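Kamen Street Wallpaper Show Opens Its Doors Again

Sep 30, 2020

Flowers are back on the walls of Brumholm, and there are a lot of them. The town's wallpaper show opened this morning in the old Kamen Street print hall, with 22 makers hanging their newest patterns and a back room given over to papers from local attics, hallways and one very well-preserved pantry.

The show was first planned for April and had to be put off. Organizer Adaeze Nwachukwu spent the summer redrawing the floor plan so that visitors can follow a one-way route, and the wider aisles turn out to suit the work wonderfully. Big patterns need room! You can stand well back from a full drop of paper and see how the repeat travels up the wall, something that was hard to do last year with everyone packed in shoulder to shoulder.

Bold florals are the clear favorite this season. After years of pale gray and oatmeal, makers are going for dark grounds and strong color, with blossoms big enough to read from across the street. Nizar Karam, who hangs paper for a living and is giving the daily pasting demonstration, is delighted by the change.

"People used to ask me for one feature wall and then get nervous about it," he said. "Now they want all of them done, and the inside of the closet too."

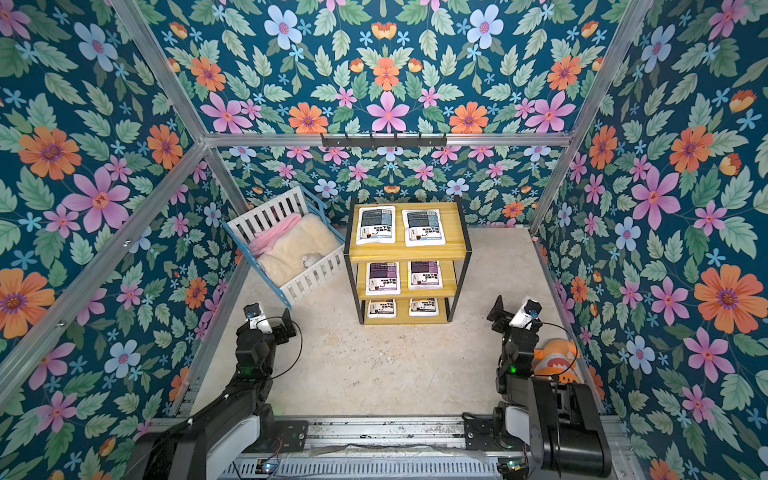
Orange daisies and pale green leaves on a deep teal ground.

Matching a pattern like that from one panel to the next takes patience, and Karam's demonstration is well worth catching. He works with a plumb line, a soft brush and a bucket of wheat paste, and he talks the whole way through – how long to let the paper rest after pasting, where to start in a room with no straight corners, what to do about a light switch that lands in the middle of a petal.

The back room is a treat as well. Aba Lamptey has sorted through 1,001 scraps and sample sheets left to the Brumholm library by the Sönmez family, who ran a paint and paper store on the square for two generations. The best of them are on long tables under glass, many with prices and customers' names still penciled on the back. Several visitors this morning found a street they had lived on.

Children can cut their own printing blocks from potatoes at the table by the stairs. Each child gets a separate set of paints.

The show is open daily until 2 weeks from Sunday. Admission is free, with entry limited to 20 people at a time. Masks are required, and the side entrance has a ramp.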